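Iniveo Community > Two-arm cells > Faults and oddities

Handover fault with a mallet: one arm opens before the other has it

tallow_and_oak
Hello all, long-time reader and not much of a poster, so bear with me if I ramble a bit. We run a two-arm cell on the Varma controller and one of the jobs is passing a wooden mallet from one gripper to the other. It had been behaving beautifully since April and I was getting rather fond of it! Then one afternoon the giving arm let go before the receiving arm had closed properly, and down came the mallet, head first, right beside my coworker's hand. She was reaching in to straighten the cloth. No harm done, thank goodness, but it gave us both a fright and I haven't run it unattended since.

The log shows 1,888 handovers and 7 early releases, all in the last stretch. The code is E19, "grip confirmed," and it comes up even when the fingers are barely touching the wood.
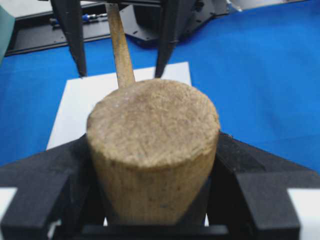
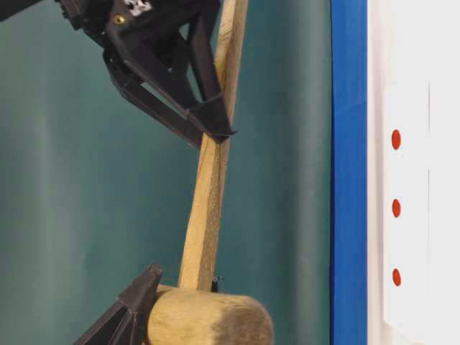 What puzzles me is that the confirmation comes from motor current, and the threshold hasn't been touched. Has anyone seen a gripper swear it has hold of something when it plainly doesn't?

pennywhistle7
Oh, I feel for you, we had almost the same thing with paint brushes. A fingertip pushing sideways on a handle can load the motor enough to look like a grip. Raise the current threshold, and make it hold for five readings in a row before the other arm is allowed to open. Ours calmed right down after that.

Drinitz_Dave
I'm going to disagree, kindly I hope. Raising the threshold hides the problem. You've got a slim handle and a heavy head, so if the receiving fingers come in a little off, they'll push the whole thing around instead of closing on it. I'd check the wrist calibration first. And please, before any of that, why can a person reach in while the arms are live? That's the part that would keep me up at night.

tallow_and_oak
Fair point, Dave, and I took it to heart. The guard switch had been bypassed for a demo and never put back. It's back now, and I wrote a big note about it in our shift book.

pennywhistle7
Dave's right about the guard and I should have said so first. I'll still stand by the threshold, though. You can have a perfect calibration and a bad "yes" from the sensor.

ludano_user
Maybe a bit of both? On our Ludano setup we added a tiny tug test: the receiving arm pulls back 5 mm while the giver is still holding, and if the load doesn't rise on both sides, nobody opens. It adds a moment to each cycle, but I sleep better.

tallow_and_oak
I love the tug test idea, thank you! I redid the calibration this morning and the receiving arm was 7 mm out to one side, so Dave may get to gloat a little. I'm adding the tug as well, and leaving the threshold alone for now (sorry, penny). I'll run it at low speed with the guard shut and post the log when I have enough handovers to be worth reading.

Drinitz_Dave
No gloating here. Check the finger mounting screws while you're at it, seven is a lot to drift by itself.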